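Totik Accessible Sky Program: progress report to Venckus

1. Tactile star maps
Algirdas Eglītis finished the northern set. Printed so far: 1,259 sheets.

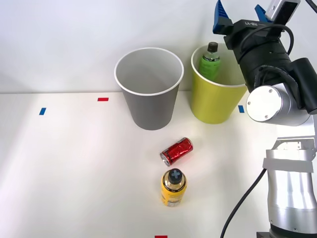
2. Audio guide
Two of four chapters are recorded. Tõnu Sakalauskas is editing the Plillis chapter.

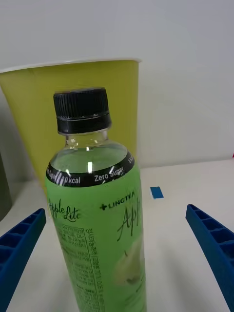

3. Next period
Braille proofs go to Voltus on Thursday.
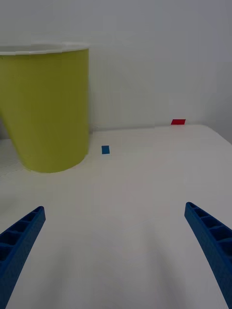
The eclipse model needs a larger base. Low-vision testers asked for stronger contrast, as with a yellow-green cup on a white tabletop. Costs are unchanged.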